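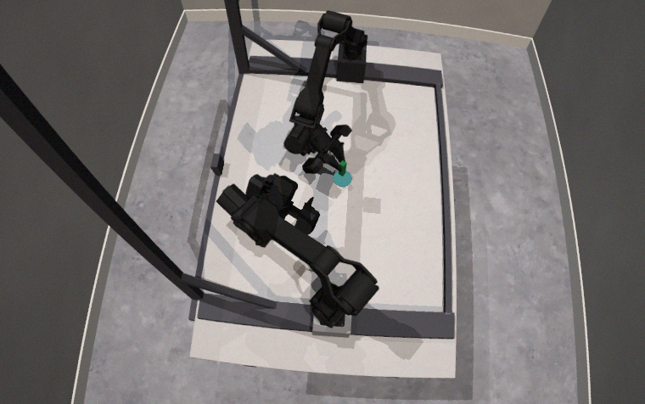
I've been buying used work tables for 16 years, first for my own sewing, then for friends who asked. Putting what I know in one thread so I can stop retyping it.

2767 shares | 50 comments

Measure the doorway before you measure the room. Then measure the turn at the top of the stairs. I once paid for a very good cutting table that spent a winter in Kobe Boersma's garage.

Find out if the legs come off. Sellers will say yes without checking. Ask for a picture of the underside with the bolts showing.

Bring your own tape measure and a level. Put the level across the middle of the top, then corner to corner both ways. A low corner can often be fixed with a furniture foot. A sag in the middle usually can't, at least not cheaply.

Height matters more than size. For cutting fabric I want the top a little below my elbow when I'm standing in the shoes I work in. For a machine I want it lower. One table can't do both well, so decide which job you do most. 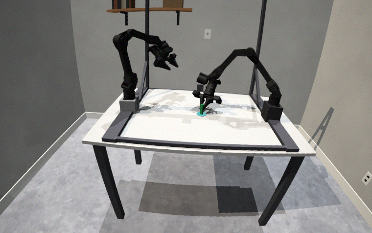
Next is color, and people have strong opinions. I used to like dark tops for hiding chalk and pencil. Then my eyes got worse and I switched. A white top like this one makes dark thread easy to find, and the shadows on it stay soft and gray. White thread is another story, so I keep a dark mat rolled up for that.

Anathi Radebe does bookbinding and disagrees with me. She says white is tiring after an hour. She covers hers in brown kraft paper and changes it when it gets dirty.

Pay attention to where the table will go. If you can walk all the way around it, you can cut a full width of cloth without dragging it. Against a wall, you'll be pulling the far end toward you all day.
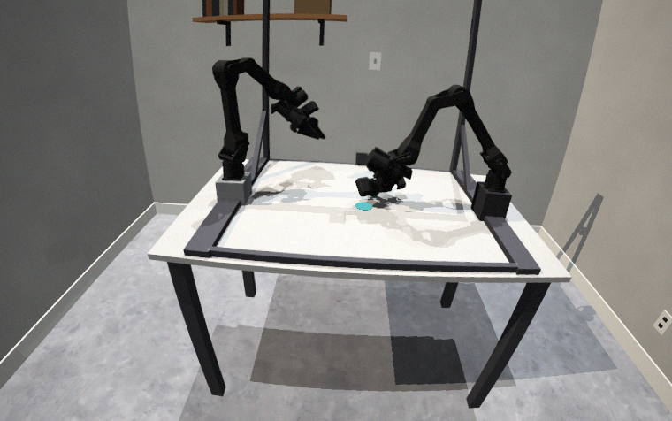
If it has to go against a wall, put the short end there. You still get both long sides, and two people can work at once.

Someone asked about Dalgleish tables. I've owned 2. The older one had better hardware. The newer one was lighter and easier to carry, but the leg bolts worked loose and I had to tighten them every June and again at Christmas.

I haven't used a Fullora, so I can't help with those.

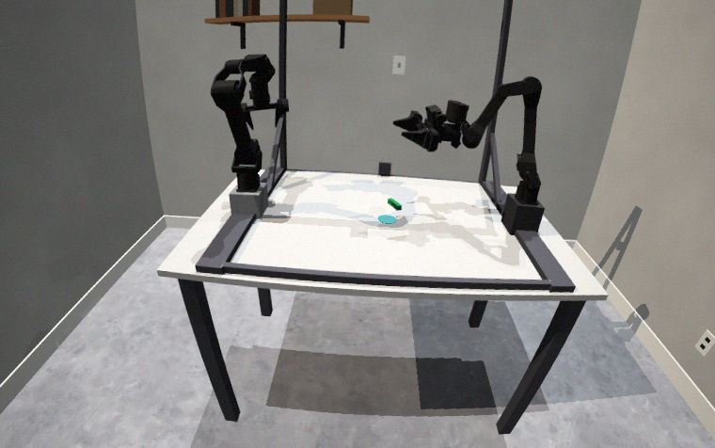 Cleaning is simple. Warm water, a drop of dish soap, dry it right away. Edges pick up grime from your sleeves before the rest does, and a thin light edge like the one along the front of this table will show it sooner than the dark gray legs will. Wipe the edge when you wipe the top.

Don't wax a table you cut fabric on. It gets on everything.

On price: my last one was $50, and I drove an hour each way for it. Add the gas before you decide something is a bargain.

Bheki, I saw your question on casters. Get the locking kind, and put them on all four legs.

Print this thread | E-mail this thread
Last updated: June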